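Teaching by demonstration: hand guidance and remote control in the Trirnora programme

Speaker notes, afternoon session

Slide 1. Title

Welcome the audience on behalf of the programme. State that the talk lasts 26 minutes and that questions will be taken at the end. Mention that the slides will be placed on the Trirnora pages in December, together with the written guidance for operators.

The subject is the teaching of a robot arm by a person, either by moving the arm directly or by driving it from a separate control station. The learning software will be touched on only where it affects the person giving the demonstration. Colleagues who came for the software should be directed to the morning session's handout.

Slide 2. Background to the programme

Trirnora was set up to study ordinary table work: picking up dishes, setting them down, stacking them, clearing them on to a tray. Konex supplied the arms and the control stations. The Jacobs laboratory provided the rooms and the operators, and Clutel was responsible for storage and for the checking of recordings.

Remind the audience that earlier work at the laboratory used written programs for each movement. A program written for one bowl had to be altered for a bowl of a different depth. The time spent on such alterations was the main argument put forward when the present programme was proposed.

Slide 3. Two ways of showing a task

Explain hand guidance first. The operator stands beside the arm, holds it behind the wrist and leads it through the movement. The motors carry the weight of the arm and offer little resistance. The joint positions are recorded throughout.

Then explain remote control. The operator sits at a station and moves a smaller arm of the same proportions, and the larger arm follows. The operator's hands do not enter the working area.

Pause here. Some members of the audience will have used only one of the two methods, and it is worth asking for a show of hands before moving on.

Slide 4. Hand guidance: strengths and limits

Operators learn hand guidance quickly. Most were able to give a usable demonstration within their first 15 minutes. The operator feels contact directly through the arm, and this is of value when a plate must be set down on a hard surface.

There are two limits. The first is that the operator's own arm and sleeve appear in the camera pictures, and these are not present when the robot later works alone. The second is fatigue. The quality of demonstrations fell noticeably towards the end of long sessions, and the laboratory now requires a break each hour.

If time is short, leave out the remark on sleeves and go straight to fatigue.

Slide 5. Remote control: strengths and limits

The pictures are cleaner and the recorded commands are the same kind of commands that the robot will later issue for itself. For this reason the greater part of the Trirnora collection was made by remote control.

The principal difficulty is the loss of touch. An operator at the station judges contact by eye, and new operators tend to press too hard on the table or close the gripper too early. Training takes longer. The laboratory asks each new operator to complete a set of practice tasks, none of which is kept, before any recording is made.

Note for the speaker: the delay between the station and the arm is often raised at this point. The answer is that it was small enough for the tasks described today, and that it was not studied separately.

Slide 6. The working area

Leave this slide up for a full minute. The view is the one from the wrist, and it is the view on which the learned behaviour largely depends. Draw attention to the position of the dishes relative to the gripper finger, and to the reflections. Shiny crockery and a metal tray return bright patches from the overhead light, and these patches shift as the wrist turns.
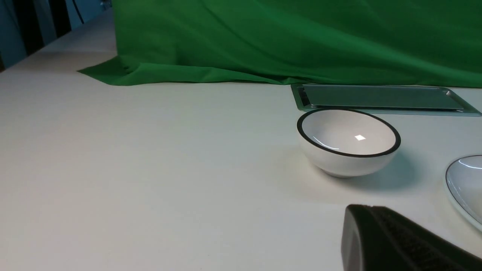

Slide 6. Wrist view: bowl, tray and plate on the white table, with the gripper finger at lower right.

Make the following points in whatever order suits the discussion.

The thin dark rim on the bowl helps the operator to judge its position. A white bowl on a white table is difficult to judge from a screen, and the rim gives the operator an edge to aim for. In trials with plain white bowls, operators at the station hesitated for longer before closing the gripper.

The green cloth gives a plain colour behind the dishes. Operators are asked to look at the lie of the cloth before each session and to leave its folds as they are. A moderate amount of variation between sessions is welcome, and perfectly smooth cloth was never a requirement.

The wrist view shows only part of the table. A plate may lie largely outside it while the gripper attends to a bowl. Operators at the station have a second, fixed view and use it freely. The written guidance asks them to pass the wrist over the objects before the first grasp, so that the recording contains what the robot will need to know.

Slide 7. What makes a good demonstration

This is the part of the talk that operators have found most useful, and it should not be hurried.

A good demonstration is steady. The operator decides on the grasp before moving and carries it out at an even pace. Long pauses are harmful, as the robot may learn to pause in the same place and remain there.

Consistency matters, but the guidance should not be read as a demand for identical movements. The starting places of the bowl, the plate and the tray are changed between demonstrations. The manner of grasping is kept the same: the bowl by its rim, with one finger inside and one outside, and the plate by its nearer edge.

Recovery from a mistake is also worth recording. In the first months, any demonstration in which the gripper slipped was discarded. The practice has since been changed. Where the operator corrects the slip without outside help, the recording is kept and marked accordingly.

Slide 8. The collection so far

The collection holds 866 demonstrations of table work that have passed checking. Of these, 414 concern the bowl alone. The remainder cover the plate, the tray and tasks in which more than one object is moved.

State plainly that the balance is not what was intended. The bowl was the first task to be recorded, and the others were begun later. Anyone making use of the collection should take account of this.

Checking is done by a person who did not give the demonstration. The checker watches both views at normal speed and records whether the task was completed, whether the table was struck and whether any part of the recording is missing. Clutel keeps the checking notes beside the recordings, and both may be requested under the same terms.

Slide 9. Safety and conduct

During hand guidance, a second person must be present at the stop control. During remote control, the working area must be clear of people before the arm is enabled, and the operator must be able to see it directly or through the fixed view. Dishes with chips or cracks are withdrawn from use.

Operators may end a session at any time without giving a reason. Their names are not stored with the recordings.

Slide 10. Work in hand

Two matters are to be taken up in the coming period. One is a combined procedure, in which a task is first shown by hand and then repeated by remote control, so that the operator has a feel for the contact before losing it. Early impressions are favourable, but there are no results to report today and the speaker should decline to give figures.

The other is the teaching of tray work. A flat tray with a raised rim is awkward for a gripper of this type, and operators disagree about the best approach. The laboratory intends to record several approaches and compare them.

Slide 11. Thanks and questions

Thank the operators as a group, and thank Konex and Clutel for their continued support. Invite questions.

Likely questions, with agreed replies:

On whether members of the public could give demonstrations: the laboratory has considered it for hand guidance only, under supervision, and no date has been set.

On whether a different arm could use the recordings: the camera pictures may be of use, but the joint positions apply to the Konex arm and would need conversion.

On cost: refer the questioner to the programme office.

Printed copies of the operator guidance are on the table by the door.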